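Reviews > Home Robots > Arms

Brulel Arm Rental: A Lot of Money for a Clean Window
By the Haldane Home Desk

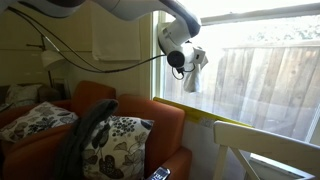
TELUNELL, 2023-11-17 - Brulel rents its white arm by the month and says it will handle "everyday wiping." I gave it a gray cloth and the living room window.

It holds the cloth well enough. The folds hang down below the gripper, though, and you have to set the height yourself. The cable is long and sags across the wall, and I never found a tidy place for it.

Setup took around 40 minutes. The app crashed 3 times. The Arnetti arm I tried last year was slower but came with a manual I could follow.

Would I pay for a second month? No - not at this price.

Comments

gutterball: so it's a sponge on a stick with a subscription

MapleSt107: Does it do corners? Mine leaves them every time.

pbj_again: Arnetti manual is good, Arnetti support is not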